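Ticket: Second arm kit for the office filing cell, quote and budget questions
Opened by: Nayeli Carrillo
Status: Waiting on vendor
Priority: Normal

Hi all, and thank you for picking this up so quickly! I'm trying to get our numbers settled before the July budget closes, and I've managed to tie myself in a knot, so please bear with me.

We have the Braltby quote for the two-arm upgrade at 3,000, and the older one from Zarno at 2,656. On paper Zarno wins, but their price leaves out the spare fingertips and the service visit, and Braltby's includes both (I called twice to be sure, and the lady there was very patient with me). The approved line in our plan is 2,000, which was set back when we only meant to replace the wrist parts.

The work we need it for is simple enough to describe. Binders go in and out of low office cabinets, one shelf, double doors, and the arms have to get down between the open doors without catching on them.

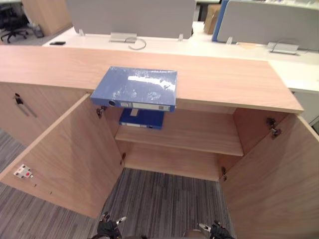

So my first question is about reach. The Zarno sheet gives a figure measured from the shoulder, and Braltby measures from the base, and I can't compare them without the mounting height. Could somebody send me that? I looked in the Skoltorance folder and only found the drawings for the previous stand.

Second, grip width. Thin binders are one thing, but Bárány in records would like us to handle the thick ones too — please check whether the standard fingers open far enough before we order anything.

Update, 2:15 p.m.: Mounting height received, thank you so much. Braltby reaches the back of the shelf with 53 mm to spare. Still waiting on Zarno to confirm theirs.

Update, 4:40 p.m.: Zarno can add the fingertips but wants a new quote number first, so I've asked for one. I've also put in a request to raise the budget line to 3,000. Please leave this ticket open until I hear back on both.

Nayeli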